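Collection bench inspection - Tosora cell, pick and pour set
Site: Pramemmont, ground floor
Inspected by: Joanne Hollis
Month: September
Walkthrough started 8.40, before the first operator shift

Marks used: OK, OK with comment, FIX (bench may run, repair by date given), STOP (no recording until cleared).

Section 1. Power and stopping

1.1 Emergency stop on bench pressed and released, arm drops out and needs a manual reset. OK.
1.2 Second stop by the operator chair. OK with comment. It works, but the lead is still taped to the chair leg and gets pulled when the chair moves. Please run it along the skirting.
1.3 Mains lead and plug. OK.
1.4 Arm comes back at reduced speed after a reset. OK. Tried three times.
1.5 Isolator label. FIX. Label has faded and can't be read from the door. New label by Wednesday.

Section 2. Arm and gripper

2.1 Base bolts. OK. Paint marks all in line.
2.2 Gripper fixings. OK with comment. One screw took a quarter turn. It was also the one noted last time, so I have put thread lock on it. Check again after 22 hours of running.
2.3 Closing force on the soft setting. OK. A finger test is not a test - use the gauge in the Yeoman box and write the reading in the book. Two entries last month just say "fine".
2.4 Cable slack at full reach. OK.
2.5 Limits in software match the tape on the floor. OK with comment. The far limit was changed in the settings when the new drinks set started and the tape was not moved. I moved it. Whoever changes one changes the other from now on.

Section 3. Table and objects

3.1 Table steady, no rocking at the corners. OK.
3.2 Surface clean before recording. OK with comment. Small marks build up on the white top and they end up in every example. Wipe at the start of each shift and again after the break, and let it dry before starting.
3.3 Objects on the table are the ones on the task sheet. OK. The current sheet calls for cups and one bottle, layout to be changed between examples.

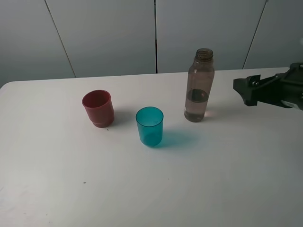 3.4 Liquid. OK with comment. The rule is still half full at most, open bottles only for pour tasks, and a cloth within reach of the operator. The cloth was in the cupboard. Plain or tinted water only, nothing sticky.
3.5 Spare cups free of cracks. FIX. Two in the crate are split at the rim. Bin them. A split cup gives way when the gripper closes and then we have a spill and a wasted example.
3.6 Drip tray under the bench, over the power strip. OK.

Section 4. Lighting and cameras

4.1 Camera mounts tight. OK.
4.2 Calibration done this week. OK.
4.3 Blinds down during recording. OK with comment. See-through plastic throws coloured light across the table and it shifts if the sun gets in. We want that kind of change in the set, but logged as its own condition and not mixed in by accident.

Section 5. Recording and labels

5.1 Examples in the Plireo store match the shift log. FIX. Store has 2,493 and the log adds up to 2,493 once the repeats from the evening shift are taken off, but the repeats are not marked as such. Mark them.
5.2 Failed attempts kept. OK. 323 are tagged as failed. Please do not delete failed attempts to tidy up. The training team asked for them.
5.3 Failure reason filled in. FIX. 163 of the failed ones have no reason. "Dropped", "missed", "knocked over" or "spilt" is enough.
5.4 Start position varied. OK with comment. I watched ten examples from one shift and the bottle was in nearly the same place in eight. Use the position cards, and shuffle them.
5.5 Operator stops the recording before reaching over the table. OK with comment. Seen done properly by both operators, though one had a hand over the edge before the arm had come to rest. Spoken to on the spot.

Section 6. People

6.1 Operators signed off on this bench. OK.
6.2 Breaks taken. OK with comment. Teleoperation is tiring on the wrists, and the last half hour before lunch has more drops than any other part of the log. Swap at the hour even if the run is going well.
6.3 First aid box and spill kit. OK. Gloves need topping up.

Result: no STOP items. Bench may run.

Open items: 1.5, 3.5, 5.1, 5.3. Comments at 1.2 and 2.2 to be looked at on the next round.

J. Hollis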